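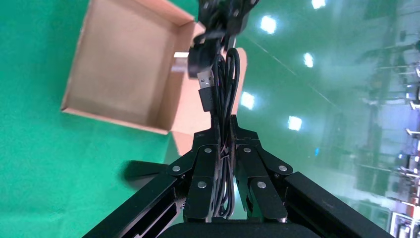

Minutes, packing group, Galosska building, September 2023. Chair: Verena Ortner. Notes: Evangelia Panagiotou. Apologies from the Starkach office.

1. Spare cables. The old drawer stock is to go out boxed, one cable to a box. Verena asked for one way of coiling. The group agreed on a tall, narrow loop like the black USB cable, with the plug left at the top where it can be read as USB-A without undoing the bundle. No tape on the cord. Twist ties are allowed on cables over 2 meters.

2. Boxes. We have 483 of the brown mailers left from the Hämmerli order. Evangelia said the lids crease if they are forced flat.
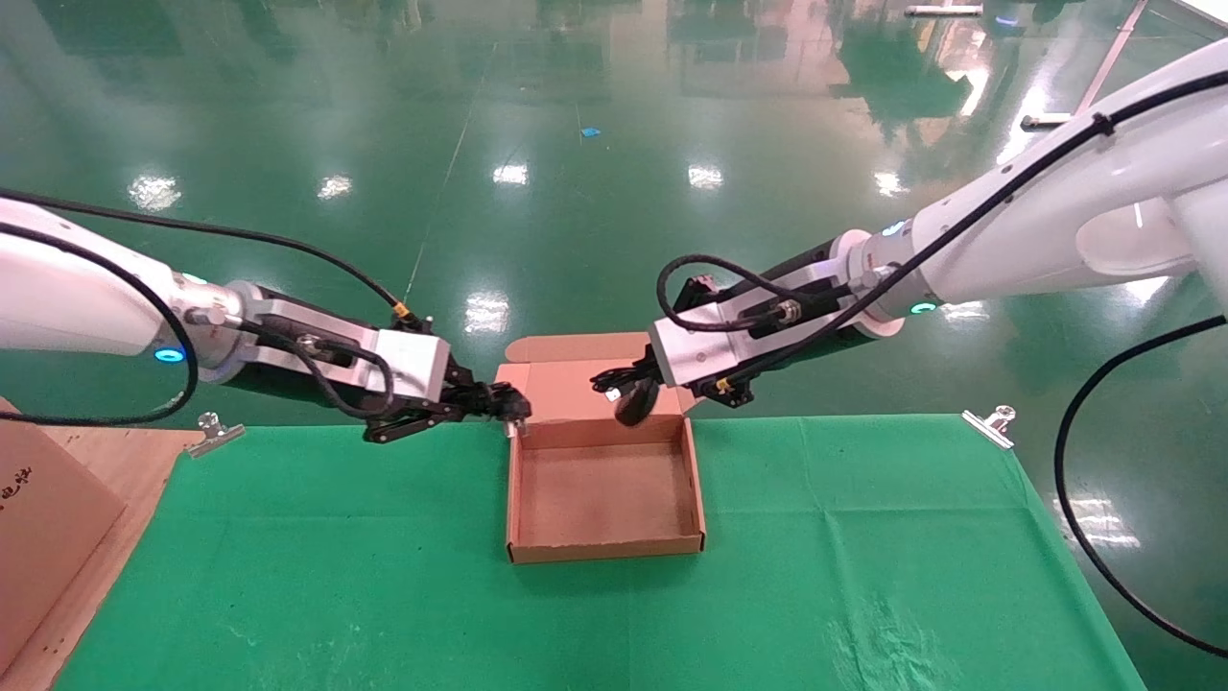 Agreed to stand the lid up at the back while filling and fold it down last. Boxes are to be opened on the green cloth so they don't pick up grit from the floor. Labels go on the lid, short side, after closing.

3. Somura delivery. Almost 16 cartons expected in December. Shelf space is short. Verena to clear the 4 lower shelves by the door. 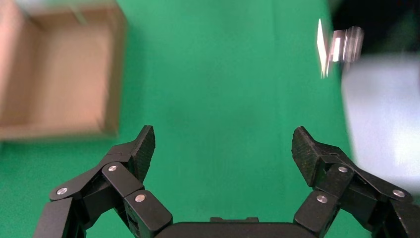 Anything on them without a label goes to the swap bin. Evangelia will ask Starkach whether they want the adapters first.

4. Other business. The tape gun sticks. A new one is to be ordered with the next supplies.

Next meeting: date to be sent by email.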